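Home | What we do | Jobs | Blog | Find us

Come help me figure out why our robot misses

2019-08-28

I'm Irja Karppinen, I run the test bench at Wekoda, and I'm looking for one more pair of hands (attached to a patient brain, please). The job title on the contract says Robot Fault Technician. What you'd really be doing is sitting with me and Jasmina Todorova and a robot arm called Ulla until we understand why she keeps doing something dumb.

Let me tell you about the dumb thing, so you know what you're getting into. Ulla's task is to put small round white stickers on cabinet panels, where the fittings go later. She looks at the panel with her wrist camera, picks her spot, presses, backs off. In January she was great at it! Then we moved her on to pale plywood, and she started wandering. The stickers are supposed to go down in a straight column, evenly spaced. They don't. 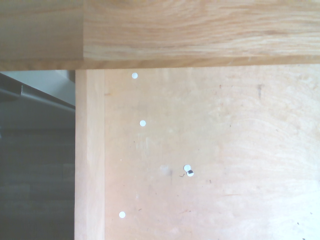

My first guess was the lighting. Jasmina's guess was the camera mount working itself loose, and Yoon-hee Yoon, who wrote most of the placement code, thinks the software is reading flecks in the wood as sticker positions and then trusting them way too much. We've argued about it over a lot of lunches. We ran 156 panels with the lights changed and got 19 bad ones. Then we tightened the mount, ran the same number again, and got a different kind of bad. So I can't tell you who's right, and I'd love for you to walk in with a fourth theory.

There's a safety side to this too, and I want to be upfront about it. On one run Ulla missed the panel height completely and kept pushing until the force limit tripped. The stop worked and no one was near her. Still, the limit was set higher than I'm comfortable with, and we've turned it down and put a second stop button on the bench. If you work here you can hit that button any time, for any reason, and you won't have to fill in a form before lunch.

What you'd be doing, day to day: running panels, saving the camera pictures and the force readings, writing down what you saw in plain sentences, and swapping parts when we need to test an idea. Our next goal is 1000 panels with every miss explained. It's slow work and some days are pretty boring.

You should be okay with a hex key and a spreadsheet. A little Python helps, but Yoon-hee will teach you what you need. I don't care about degrees. I do care that you'll say "I think I knocked it" when you think you knocked it.

It's 5 days a week, daytime, at our shop on Aston Street. Paid overtime if we ever ask for it, and parking out back.

To apply, write to Riet Coppens in the office and tell her about something that broke and how you tracked down the cause. A toaster is fine. Skip the cover letter!

Recent posts
- Hyun gets a new gripper
- Ye-seo Yeon on reading force logs
- Open job: panel finishing, evening shift
- What we changed on the bench after the hard stop

Contact | © 2019 Wekoda | Back to top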